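Histoire des intérieurs domestiques – Séance 4
Le rideau, la cloison et ce qu'on cache derrière

Reprise de la séance précédente

Nous nous étions arrêtés, un peu brusquement parce que la salle était réservée à 16 heures, sur la question de l'alcôve. Je vous rappelle l'essentiel : avant que la chambre devienne une pièce fermée, avec sa porte et sa clé, on dormait souvent dans un renfoncement ou dans un lit entouré de tentures, et la séparation d'avec le reste du foyer tenait à quelques aunes d'étoffe. Le tissu arrêtait le regard et les courants d'air, très peu les bruits. Gardez cela en tête, car c'est le fil de toute la séance.

Plusieurs d'entre vous m'ont demandé après le cours s'il fallait parler d'intimité pour ces périodes. Ma réponse est oui, mais avec prudence. Le mot a beaucoup voyagé, et une personne qui tirait sa courtine le soir ne cherchait pas forcément ce que nous cherchons en fermant la porte de la salle de bains. Elle avait froid, d'abord.

1. Les inventaires, et ce qu'ils taisent

Pour cette partie nous travaillons sur le fonds Entwistle, que vous trouverez en photocopies au centre de documentation (demandez la boîte grise, la verte est celle du cours de Licence 1). Il contient 118 inventaires de ménages modestes. Le notaire, ou son clerc, passe de pièce en pièce et note ce qui peut se vendre : le bois de lit, les draps, le chaudron. Les rideaux y figurent presque toujours avec le lit, très rarement avec la fenêtre. C'est une chose qui surprend les étudiants chaque année, et qui me surprenait aussi quand j'ai commencé. Nous avons tellement pris l'habitude d'associer rideau et fenêtre que nous oublions combien cet usage a mis de temps à descendre dans les foyers ordinaires.

Attention toutefois au silence des sources. Une vieille toile clouée devant une étagère n'intéresse pas un notaire. Elle ne vaut rien, elle n'est donc pas écrite, et nous risquons de croire qu'elle n'existait pas. Itziar Lorente, dont vous avez un chapitre à lire (pages 504 et suivantes, c'est un gros volume, n'imprimez pas tout), propose d'appeler « textiles muets » ces étoffes sans valeur marchande. Je trouve l'expression jolie et assez juste.

2. Le rideau utilitaire dans la cuisine

Venons-en à la cuisine, qui nous occupera jusqu'à la fin du semestre. Le rideau y rend toutes sortes de petits services : il ferme un dessous d'évier, il remplace une porte de placard, il isole un coin de travail dans une pièce qui sert aussi de salle à manger, ou il forme simplement un fond uni derrière un plan de travail. Il coûte peu, il se lave, on le décroche le jour où l'on déménage. Les manuels ménagers le recommandent aux jeunes couples avec un enthousiasme parfois un peu condescendant – vous verrez les extraits – et conseillent presque tous les teintes claires, censées montrer la propreté de la maison.

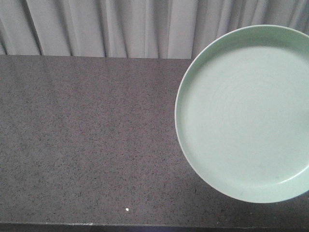
Elsie Mellor objecte que l'on prête trop volontiers au rideau de cuisine une intention décorative ou morale, alors que dans les foyers qu'elle a étudiés il signale surtout un chantier inachevé : on attendait les portes du meuble, et les portes ne venaient jamais. Elle ajoute que le provisoire a duré, dans certaines familles, plus longtemps que le mariage.

Je vous laisse réfléchir à cette objection, à laquelle je souscris à moitié. Elle a l'avantage de nous ramener à l'argent. Dans le catalogue de la maison Fekow, que nous lirons ensemble, le buffet à portes pleines est affiché à 1 570 francs et le même meuble à tringle, livré sans étoffe, à 300 francs. Avec un tel écart, on comprend que beaucoup de ménages aient sorti la machine à coudre ! Mais l'argument n'épuise pas la question, parce que certaines familles aisées gardaient elles aussi leur rideau, par goût, par habitude, ou parce que la grand-mère l'avait cousu.

3. Vocabulaire à connaître

Courtine : rideau de lit, puis par extension toute tenture qui ferme un espace.
Cantonnière : bande d'étoffe qui masque la tringle.
Portière : tenture placée devant une porte ou à sa place.
Fronce : petit pli serré obtenu en tirant un fil. À ne pas confondre avec le pli couché, qui est repassé et cousu.

Pour la prochaine fois

Lire le chapitre de Lorente et choisir un inventaire du fonds Entwistle. Vous rédigerez une page, pas davantage, sur la place qu'y tiennent les textiles – y compris ceux que vous soupçonnez d'avoir été oubliés. Les travaux sont à rendre en mars, dans mon casier ou par courriel.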